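Garment sorting and hanging > Automation > Two-gripper hanging cell, effect on staffing

hem_allowance
Posted Monday, July 30, 2018

We run the returns floor at the Loltville building. Trotham wants to replace the manual hanging line with a two-gripper cell by the end of the quarter. Current setup is 12 people across two shifts, 800 garments per shift. The proposal keeps eight and moves the rest to inspection. Has anyone been through this? I am less interested in the cycle time than in what the remaining jobs look like.

railend
Member

We went through it last year at a smaller site. The hanging job turned into an exceptions job. The cell takes shirts and light jackets, and everything it rejects goes to a person: straps, wide necks, anything with a lining that bunches. Your eight will handle a harder mix than the 12 did. If the rate target is not recalculated for that mix, they will miss it every day.

Plamavano_ops
Member

Disagree in part. Our target was recalculated and the mix was fine after the first month. The problem was staging. Somebody has to present hangers in a consistent orientation, and that work was not in the vendor's labor estimate.

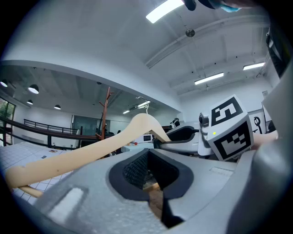 Staging is where I would put the first hour of any site visit. Ask who loads the hangers, how many types the cell accepts, and what happens when a type changes. The hook and the shoulder are separate problems. With one gripper in close by the shoulder and the second coming in behind the hook, there is not much room left for a bad presentation. We standardized on a single hanger and scrapped 213 cartons of the old ones. That cost was not in the estimate either.

hem_allowance

How many hours of staging per shift?

Plamavano_ops
Member

One person, full shift, at the start. Half a shift now. The position was graded below hanging, which caused a dispute. It was regraded in July after the supervisor showed that a staging error stops the whole cell and a hanging error stops one garment.

kieu_line2
Member

I do this work, at Kiều. Two points from the floor.

The marker cubes on the grippers have to stay clean. On our line the operator wipes them at changeover. It was added to the job without being written down, and when tracking dropped out the operator got the blame.

Second, talking. On a manual line you stand next to someone. At the cell you stand alone and watch for a stop. Two people on my shift asked to go back to packing for less money.

railend
Member

The second point is a layout issue. Put inspection next to the cell.

kieu_line2
Member

It was next to the cell. You still can't take your eyes off it.

Tài Diệp
Moderator

Split the watch into short rotations and write the rotation into the procedure. At my site the informal version lasted until the first busy week. On the original question, get three items in writing before sign-off: the rate for the exception mix, the grade for staging, and who is responsible for cleaning and calibration checks.

railend
Member

Agree on the rate and the grade. I would not assign calibration to operators at all. It belongs to maintenance.

Plamavano_ops
Member

Maintenance is not on site for our second shift. Operators do the check, maintenance does the correction.

hem_allowance

Same here, no maintenance after six. I have asked Trotham for the staging hours and the list of accepted hanger types. Will post the figures when they send them.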